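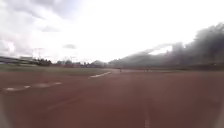

2 min read · 4 replies

Tistden track — is it still worth the drive?

lanegrump_70
Did my laps there on 07/01/2017 and I'm torn. I like the long open feel and the grass alongside, but the white lines are so worn I kept drifting. I wanted 205 meter reps and gave up guessing where to start!

Brayan Ayala
Lines are paint, who cares. The surface is smooth and my knees love it. Way better than Andrade, where I paid 90 bucks for a pass.

lanegrump_70
Ok but have you looked at the edging lately? Those concrete slabs are cracked right through, with gaps between the pieces —

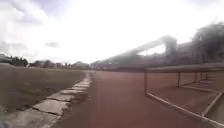
— and the running surface next to them looks crumbly in one spot. I stay well out from it now.

Rhiannon Parri
Same, I turned an ankle on that edge in October. Brayan, you run in the middle, of course you think it's fine (love you though).

Brayan Ayala
Fair. Still going tomorrow, anybody in?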